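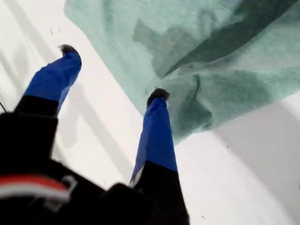

Según un lector que firma como Laltico, una pinza casera con los dedos forrados es una pinza sin terminar, y quien la enseña así debería volver al diseño antes de publicar nada. Discrepo, y creo que el error es de criterio.

El dedo de una pinza hecha en un taller compartido es una pieza de desgaste. Los míos llevan un tramo inferior negro, una cubierta azul encima y una almohadilla oscura en la punta. La cubierta tiene pliegues y el borde no es recto. Se cambia en 3 minutos y sin desmontar el cuerpo. Un dedo moldeado de una pieza queda mejor en la mesa, pero cada corrección de geometría obliga a repetir el molde.

En Nendilton, el taller donde trabajo, llevamos un registro de ciclos. La versión anterior del dedo, rígida y sin forro, perdió agarre en el ciclo 433. La actual ha pasado de 3.000 con dos cambios de cubierta. No es un ensayo normalizado: la carga varía y la tela también. Como base para decidir me parece suficiente.

La tela es el caso difícil. Un paño arrugado no tiene caras paralelas ni posición repetible, y el contacto depende más de la punta que de la fuerza de cierre. Por eso el presupuesto del proyecto Viller fue a las almohadillas y el motor se quedó como estaba. Varios compañeros habrían hecho lo contrario — comprar par y resolver la fricción después — y sigo pensando que es el orden equivocado.

Sí concedo un punto a Laltico: el forro debe documentarse. Material, número de vueltas, fecha de cambio. Sin esos datos, otro taller no puede reproducir el resultado. Los planos del dedo ya están en la carpeta común; la hoja de la cubierta se añadirá en diciembre, con las medidas de la punta.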